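May 17, 2020

So the gripper budget. I've been promising this post since January, and a few of you have been very patient (Reto Aigner has not been patient, Reto has sent me reminders!).

Quick catch-up if you're new. I look after the equipment money for a small team that teaches grippers to pick up ordinary stuff — bottles, mugs, the things people leave on their desks. We have hand-held units, the kind you carry around and squeeze yourself, and the plan for this year was to buy more of them. Easy, right? You take the price of one, you multiply, you ask for the money. That's pretty much what I did in my first spreadsheet, and I'm a little embarrassed by it now.

My first total was $2566. I was so proud of that number. It had the grippers, it had shipping from Farkia, it had a little cushion at the bottom. I sent it to Corrado Sala, who signs these things, and he wrote back with one line: "What happens when the fingers wear out?"

Um. Good question, Corrado.
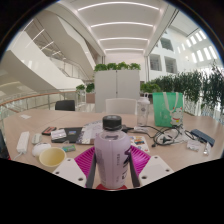

I had put zero dollars down for spare fingers and pads. Zero! And those are the parts that do all the touching. The body of a gripper can sit in your hand for a whole season and look fine, but pads rub against things all day long, and fingers get dropped, and screws go wandering off under furniture. If you're planning a purchase like this, please start your spreadsheet with the parts that wear out and work backward to the expensive part. I did it the other way and had to redo the whole thing.

The new version has a line for spares at $345. That gets us 11 sets of pads plus a bag of screws, and I'm hoping it carries us to the end of the year. I got quotes from two places. Farkia was cheaper per set but wanted a bigger minimum order, and Cletholm would sell us however many we felt like but took up to 11 days to ship. I went with Cletholm. I know, I know, the per-piece price! But I've been stuck with a drawer full of the wrong size before, and I'd much sooner wait a bit and order what we need.

The next thing I got wrong was power. I'd budgeted for the tools and forgotten that everything around them wants to be plugged in or charged. Laptops, chargers, battery packs, the lot. Cables have their own line now. It's a boring line and it got questioned exactly once, and then the person who questioned it tried to find a free outlet and came back and apologized (it was Reto).

Then there's the stuff you pick up. Do you buy objects? I went back and forth on this for ages. Sedgwick sells a boxed kit of test objects, all very neat, in a foam tray, and I had it in the cart twice. But it costs more than I wanted to spend, and the things in it are so tidy! Nobody's desk looks like a foam tray. I took it out of the cart again and put in a small grocery line, plus whatever the kitchen can spare.

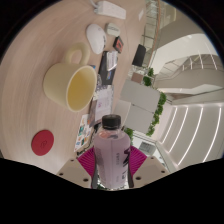

Pads are where I'd spend any leftover money, if there's ever leftover money. I used to think of them as an accessory, like a phone case. Now I think they deserve a proper comparison before you order a whole batch, especially the shape. The fan-shaped ones with the fine ridges, like the magenta pair on either side of that drink bottle, are the style I keep coming back to in the catalogs, and I'd like a flat set to try next to them. A bottle is a nice friendly thing to start on. A mug on its side with the handle sticking up is a different conversation, and I'd want to try both before I committed to one shape for everybody. So there's a tiny "try it first" line in the budget too, enough for one odd set a quarter. Corrado circled it and wrote "ok."

What else? Oh — software. We track all our purchases in Clulidness, which is fine once you've learned where everything is hidden. My one tip is to give the spares their own category right away. I lumped ours in with "tools" and spent a whole afternoon pulling them apart again.

I still haven't solved storage. Right now the spare pads live in an old cookie tin and the screws live in a smaller tin inside the cookie tin. I looked at proper parts drawers and the nice ones cost more than the parts! If you have a brand you like, please tell me in the comments, preferably something that stacks and that doesn't dump everything on the floor when you pull it out too fast.

The order goes in as soon as Cletholm confirms the pad sizes. Reto, you can stop emailing me now.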